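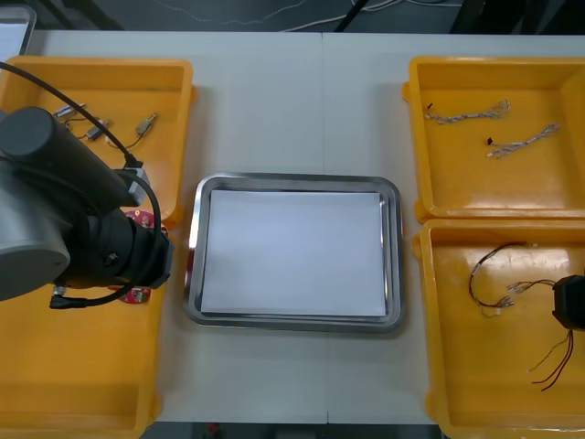 The open day at Dimmont promised "the heart of the business." The heart of the business is sorting small parts into yellow trays. Elaine Barbosa, our guide, was very proud of the trays, and after 65 minutes on a bus so was I.
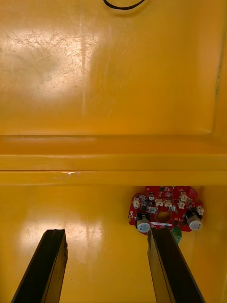 DIMMONT WORKS, 29th March

Scratches, Elaine said, are how you tell a working bin from a showroom one. By that measure they work plenty. A red circuit board gets the same glossy yellow lodgings as everything else. I asked about the two-pin connectors, the white ones on black wires, and got about 15 minutes on the subject. 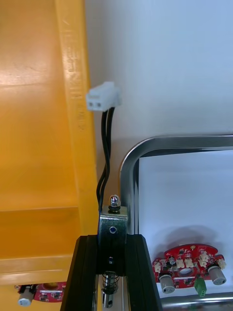 The cable corner

I warmed up here. Blue-and-white twisted cable, some of it looped back on itself, has the look of my kitchen drawer with a better budget.

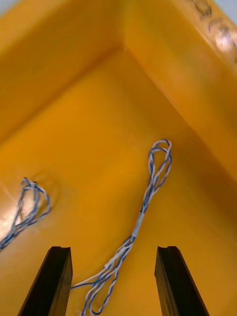 Elaine let me untangle a practice bundle at the visitors' bench. I returned it worse. Coffee was free, and the bus home left late.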